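Home | Products | Distributors | News | Contact

We use cookies to run this site and to measure visits. Accept | Settings

Gurkex extends Britholm surface oil range with low-odor grade

Sivovholm, Sun 31 October

Gurkex has added a low-odor grade to its Britholm line of penetrating oils for interior wood surfaces. The new grade, Britholm LO, is intended for tabletops, desks and shelving in rooms that stay in use while the work is carried out. It is sold through the existing distributor network and replaces no current product.

Britholm LO is a blend of modified linseed oil and a plant-based hardener. It is supplied ready to use and must not be thinned. The oil is applied with a lint-free cloth or a short-nap roller, left to soak in, and wiped off before it becomes tacky. Two coats are specified for bare wood. One coat is normally enough for surfaces that have already been oiled and are still sound.

Surface preparation is the same as for the standard grade. The wood should be sanded in the direction of the grain, vacuumed, and wiped with a dry cloth. Veneered panels should be sanded by hand only. Old lacquer or wax must be removed in full, as the oil does not bond to either.

The grade was tested at the Gurkex plant in Sivovholm on solid and veneered panels of pale woods, which show yellowing more readily than darker ones. The test program closed in August. Panels were exposed to water, coffee, cooking oil and dilute cleaning agent, then rated for staining and change in gloss. Results are set out in the technical data sheet, along with drying times at different room temperatures.

"Customers working in offices and schools asked for a product they could apply between working days," said Tamara Chiriac, technical manager at Gurkex. "The drying time is almost 9 hours under normal room conditions. Full hardness takes longer, and the surface should be kept free of standing water until then."

Britholm LO is available in 300 ml and 2 liter cans. A 100 ml sample can is offered to trade customers on request. The clear version ships now. A white-tinted version for light woods is in preparation and will be announced separately.

Used cloths can self-heat and must be soaked in water or stored in a closed metal container before disposal.

Orders and data sheets: Gurkex trade desk, Krajewska office.

Related news
Britholm standard grade: revised can labels
Care instructions for oiled worktops
Krajewska office: new opening hours 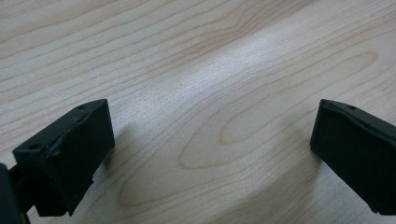

Distributors holding stock of the standard grade may continue to sell it alongside Britholm LO. The two grades should not be mixed in the same can.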